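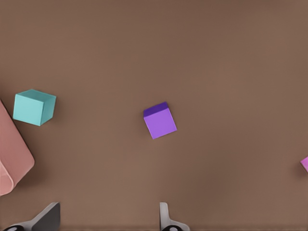

Cube violet sur table brune, image de synthèse.

Le reporting réglementaire, cette passion secrète

Bonjour à toutes et à tous, et bon retour parmi nous si vous aviez décroché en juin (je ne vous en veux pas, moi aussi j'ai laissé s'empiler les lettres des autres).

Ce mois-ci je voulais vous parler de la piste d'audit. Oui, je sais. Mais depuis que j'ai publié mon billet sur les seuils de déclaration, c'est le sujet qui revient le plus dans ma boîte mail, et je vois passer les mêmes inquiétudes chez des équipes conformité de toutes les tailles. En gros : on a acheté un outil, il produit les états tout seul, les chiffres tombent juste, et le jour où le contrôleur demande d'où vient la ligne 4 du tableau, plus personne ne sait répondre.

J'ai vécu ça de très près chez Montoya, une société de gestion que j'ai accompagnée pendant la refonte de ses déclarations trimestrielles. Ils avaient branché Lestavum sur leur base de positions, et franchement l'outil est agréable, les écrans sont clairs, on retrouve ses petits. Sauf que les règles de regroupement des contreparties avaient été paramétrées par un prestataire parti depuis longtemps, et la seule documentation était un fichier tableur avec 70 onglets, dont une bonne moitié s'appelait « copie de copie ». On a passé des soirées là-dedans. Je me souviens d'un onglet « NE PAS TOUCHER » qui alimentait quand même deux états réglementaires !

Ce que j'en ai retenu, c'est qu'il faut séparer très tôt trois questions que tout le monde mélange : quelle donnée est entrée, quelle règle l'a transformée, qui a validé la règle. Les éditeurs savent bien répondre à la première. La deuxième, ça dépend beaucoup du contrat (regardez la partie sur l'export du paramétrage avant de signer, je vous en supplie). La troisième est presque toujours chez vous, dans un mail ou dans un compte rendu de réunion que quelqu'un a rangé sur son disque personnel.

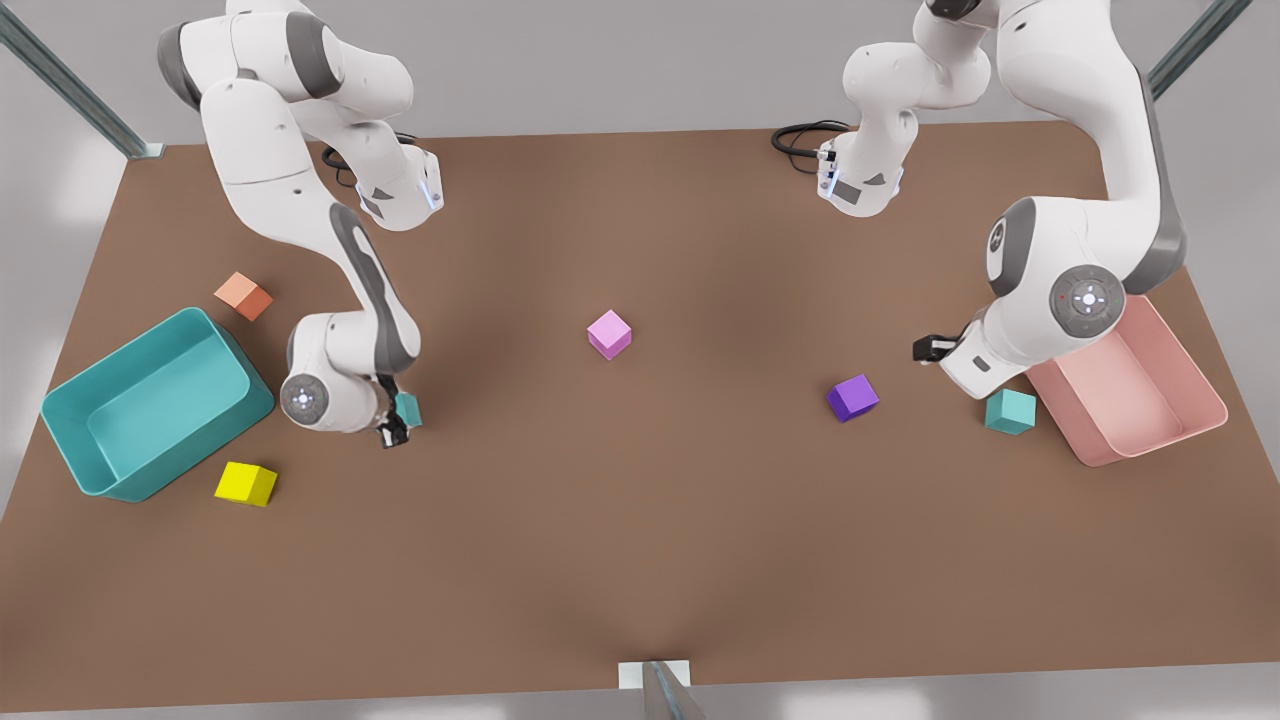
Du coup, chez Montoya, on a commencé tout bêtement par un registre des règles. Une ligne par règle, une date d'entrée en vigueur, le texte de référence, le nom du valideur et le numéro de version dans l'outil. On s'est interdit d'y mettre autre chose pendant les deux premiers mois, et c'était dur, parce que chacun arrivait avec sa colonne préférée. Le risque voulait une cotation, l'informatique voulait le nom des tables, la direction voulait une couleur. J'ai tenu bon sur tout, sauf sur la couleur.

Côté outils, plusieurs d'entre vous m'ont demandé ce que je pense de Purarholm. Je l'ai testé sur un jeu de 1 000 transactions fictives, avec des anomalies glissées dedans exprès : des codes pays périmés, des montants dans la mauvaise devise, deux contreparties jumelles. Il en repère une bonne partie, et surtout il garde la trace de la règle appliquée à chaque ligne, version comprise. J'ai moins aimé le module de commentaires, où l'on peut modifier une justification après validation sans que l'ancienne reste visible. Pour un usage interne, passe encore. Pour un dossier qu'on va montrer à un superviseur, je trouve ça gênant, et je leur ai écrit pour le leur dire. J'attends la réponse, je vous raconterai.

Une lectrice me demandait aussi s'il fallait tout historiser, jusqu'au moindre clic. Mon avis : non, vous allez remplir des serveurs et vous ne relirez jamais rien. Gardez les changements de règle, les corrections manuelles et les validations. Pour les corrections manuelles, exigez un motif rédigé, avec une vraie phrase. « Ajustement » tout seul, je l'ai vu tellement de fois que je le cherche maintenant en premier quand j'ouvre un dossier, et il y a toujours quelque chose derrière - un taux de change oublié, souvent.

Petite annonce pour finir : l'atelier Makari reprend à la rentrée, toujours en visio, à 18 heures. On y travaillera sur vos propres registres, anonymisés bien sûr, en petits groupes. Il reste 2 places au moment où j'écris, répondez simplement à ce mail avec « atelier » en objet. Et si vous avez un onglet « NE PAS TOUCHER » chez vous, envoyez-moi une capture, j'en fais collection.

Le mois prochain, je parlerai des délais de remise et des fameux renvois de fichiers à 23 heures.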